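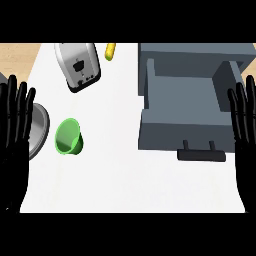 2 min read

Plillham library to stay open later from February

The Plillham public library will keep its doors open until 9 p.m. on four evenings a week starting in February, the town said. The building now closes at 6 p.m.

The longer hours follow a survey of cardholders last fall. The library received 345 replies, and the most common request was for more time after work. Parents of school-age children also asked for a place to do homework in the evening.

"We heard from people who had not been inside in years because they could never get here before closing," said Milagros Pangilinan, the library's director. "A lot of them work shifts out at Mosau and don't get back to town until after six."

The town council set aside $900 a week to cover staff pay and heating through the end of June. Council member Thaddäus Kofler voted for the plan but asked for a report on evening visits before any money is added to next year's budget.

The upstairs reading room, which has 74 seats, will be open during the added hours. The children's room will still close at 6 p.m. Holds can be picked up at the front desk until 15 minutes before closing.

The parking lot on Holzer Street will stay lit until 9:30 p.m. The Brallow branch is not part of the change and keeps its current schedule.

Patrons with questions about the new hours can ask at either front desk. Book drops at both locations remain open overnight.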